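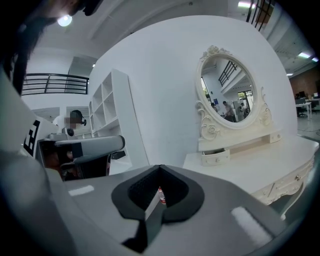 Filed under: Short Fiction, Under 5 Minutes

My aunt Lilian left me her house in February, and with it a phone number. It was written on the wall by the kitchen door in grease pencil: 2348, and then nothing else. No name, no area code. Just the last piece of somebody.

"That's not a phone number," said Wayne Gauthier from next door, who'd come over with a casserole and stayed for most of it. "That's the Nulter."

I asked him what a Nulter was and he looked at me like I'd asked what a spoon was.

So we went down to the cellar (I hate that cellar, it smells like pennies) and there behind the furnace was a safe the size of a bread box, with NULTER stamped on the door. Wayne said my aunt bought it off a man in Wilness for 18 dollars and a ham. I turned the dial to 23, then 48, and it didn't budge. I tried it backward. I tried it one digit at a time, and on the last click the door swung open so easily I almost fell over!

There were 4 envelopes inside. Three were full of seeds, all labeled in her big loopy handwriting - beans, beans, other beans. The last one had my name on it.

I'd like to tell you I opened it right there. I didn't. I carried it around in my coat for days, to the post office, to the dentist, to the diner where the waitress kept calling me Lilian because I've got the Mugo chin. I liked it sealed. As long as it was sealed she still had something to say to me.

Wayne finally got sick of it. "She could've left you the Clukon stock," he said. "You could be rich and eating toast."

I opened it at the kitchen table at 4 in the morning, in her robe. It was one sheet, folded small.

Plant the other beans, it said. Wayne will tell you he doesn't like them. Give him some anyway.

I put the kettle on and went to look for a shovel.

More stories like this
The Usman Ferry
What the Piano Tuner Heard
Eleven Miles of Fence
My Brother's Second Boat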